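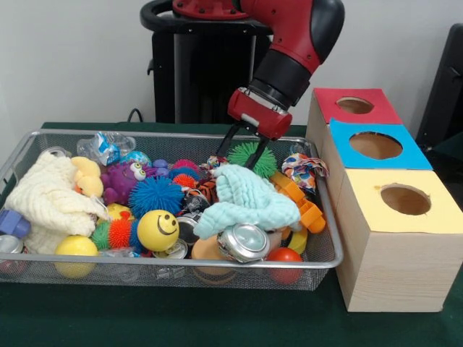 Green spiky ball, wire basket

To: Matilde Sequeira
From: Khôi Ung
Barnthorpe quarry royalties, progress to May 18, 2018

Read 306 lease pages so far, 60 left. Antunes paid no royalty in 7 of the years checked – county never billed. Fernanda Cunha has the 2000 permit, signed before the water review was filed. Judthorpe clerk still sitting on our records request, will chase agian. Yuzhen Yan drafting part one. Need the legal read paid from the travel line, pls confirm. Next report October.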